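# Talk notes: a year of the Drurarwood robotics club

Parents' and friends' evening, school library. Start when most folks are sitting down, and don't wait for the cookies.
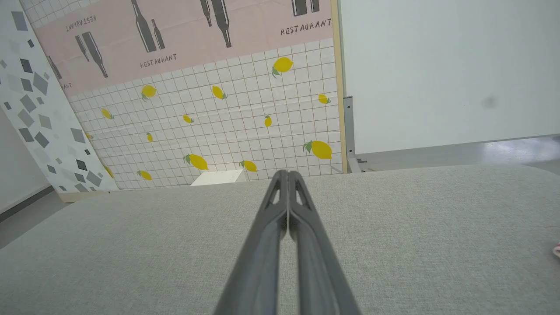
*The gripper over the gray fabric, with the restaurant panel behind.*

**Slide 1 - welcome**

Leave this one up while people settle. Say hello, thank them for coming out, thank the library for letting us push the shelves back again.

Good evening, everybody. I'm the club's faculty sponsor, so I unlock the door, order the parts and find the tape. The students did the work I'm going to talk about, and a good many of them are sitting along the back wall hoping I won't embarrass them. I'll do my best.

I want to begin with those two dark fingers, since the club has spent most of the year thinking about them. When people hear "robotics club" they picture something that walks around or throws a ball into a hoop, and we've done years like that, and they were loud and a lot of fun. This year the students chose the Pettigrew Challenge, where an arm has to pick things up and put them down again where they belong. It sounds so small! You did it a hundred times today before lunch. I'd like you to go home tonight a little bit amazed at your own hands.

(Pause. Let them look at their hands. They always do.)

**Slide 2 - what the challenge asks for**

Keep this short, the handout has the rules.

The Pettigrew Challenge gives every team the same kind of job. Objects go out on a surface, the arm gets a list, and the arm has to work through that list without any help from us. Teams don't know ahead of time what the background will look like on the day. It could be a plain wall. It could be something very busy. The judges are allowed to change it between rounds, and from what I hear they enjoy that part.

So go back to the picture for a second (click back once). Look at what's standing behind the fabric. There are wine bottles, there's the word RESTAURANT in several spots, one of them upside down, and underneath there are bright yellow lemons all over a tile pattern. You and I know right away that those lemons are printed. We don't even think about it. A program has to get there some other way, and for a good part of the fall ours did not get there. It wanted those lemons very badly.

(This usually gets a laugh. Wait for it, then go on.)

I remember one afternoon in October when the arm reached right past a real block, stretched out as far as it could go, and closed its fingers on thin air in front of a lemon. The whole room groaned. Then one of the ninth graders said, well, it's a good lemon, and we all had to agree that it was.

**Slide 3 - seeing from the wrist**

The view you're looking at comes from a small camera on the arm itself, down near the gripper, so the fingers are always in the shot. Parents ask me whether that gets in the way. A little, yes. But the fingers are also the one thing in the picture that we know for certain. We know how long they are and where they're attached, and so the students use them the way you might hold up your thumb to judge how far off a barn is.

Now look just past the tips. There's a bit of a white block showing over the far edge of the fabric, only the top of it. I love this part of the picture, and I'm going to ask you to be patient with me while I stay on it a minute. How far away is that block? How tall is it? Could the fingers get around it? From where we're looking you can't say, and neither can the program. It has to move and look again. Teaching it that it was allowed to move and look again, that it didn't need to decide everything from one glance, took us from about Halloween to the winter break.

(If someone asks about a second camera: the rules allow one, we talked it over, the students voted no. Don't get pulled into the cost of it.)

**Slide 4 - Vodeck**

The software the students wrote is called Vodeck. I'm told it's short for something and I'm told the something has changed. Please ask them at the tables.

Vodeck has two halves. The first half looks and makes a guess. The second half moves the arm, slowly, and keeps checking the guess as it goes. If the guess gets worse as the fingers come closer, the arm backs up and starts over. That backing up was the students' own idea, and I'll confess I argued against it - I thought it would eat up all our time. I was wrong, and they've been very gracious about that, mostly.

Things to mention if there's time:

- the practice log, which by the end of February had 805 tries in it, every one written up by a student
- the color-coded tape on the floor of our room, and why we no longer let anybody peel it up
- the week the arm would only turn left (a cable)

Don't read the log out loud. Hold up the binder instead. It's heavy and it makes the point.

**Slide 5 - learning to write down the misses**

Slow down here. This is the piece I care about most.

When we started, the students only wanted to write down the good tries. Of course they did. I'd be the same. But a log full of good tries doesn't teach you very much, and by Thanksgiving we had pages of cheerful notes and no idea why the arm was still missing. So we made a rule that a miss gets a longer note than a catch. What was the light like? Which way was the panel facing? Did the fingers close too early or too late? Did anyone bump the table? (Someone very often bumped the table.)

I watched students who don't care for writing fill up half a page about one failed pickup, with a sketch. One of the English teachers borrowed a few of those pages for her own class, as samples of clear description, and I don't think I've seen that group stand up any straighter.

The pattern did show itself in the end. The arm was doing worst when the panels behind were tilted, with the lines running off at a slant. It would take a slanted line for the edge of something it could grab. Once that was written down in plain words on the whiteboard, two of the students had a fix started before the late bus.

**Slide 6 - the day at Pludell Hall**

We went up to the regional round in March. It was held at Pludell Hall, which has a beautiful high ceiling and the worst parking I have ever met with. Thank the parents who drove. Thank the parent who drove back for the power supply.

The first round was rough. The arm dropped its very first object, picked it up, and dropped it again, and I could see shoulders going down all along our table. Nobody touched anything, though, and nobody blamed anybody. They opened the binder, found a page from January that sounded like the same trouble, and changed one setting. Our second round was clean.

We finished with 102 points. That put us in the middle of the field, and I'd like to say that plainly so the number doesn't float around looking bigger or smaller than it is. It's also the first time a Drurarwood team has finished every round that it started. The students would like you to know that the background in the last round was fruit.

(Let them cheer if they want to.)

**Slide 7 - what we'd like to do next**

Next year they want to try softer objects, things that squash a little when you hold them. That means a gentler grip and probably some new fingertips, and it means another binder. They would also like to print their own backdrops. I have seen the early drawings and there is a great deal of plaid.

We meet after school until 5:30. You don't need to know any programming to join. Several of our best people came in because they like to draw, or because a friend had a snack. If your student is curious, send them down and we'll put them to work the same afternoon.

If you're a grown-up and you're curious, we could use a hand too, especially with rides and with sorting screws.

**Slide 8 - questions, then tables**

Leave the first picture up again for this.

Likely questions, with short answers so I don't wander:

*How fast is it?* Slower than you'd hope. The students chose careful over quick this year.

*Can it hurt anybody?* It moves gently and there's a stop button that every member learns on day one. Fingers stay out of the work area while it's running, and that goes for mine as well.

*What will the students do with all this later?* I don't know yet, and neither do they, and I think that's fine at fifteen.

*Can my kid take it home?* No. (Smile.)

Then point people toward the tables. Vodeck is on the laptop by the window, the binder is on the long table by the globe, and the students will be standing next to both. Remind everyone that the binder pages are in pencil, so please, cookies afterward.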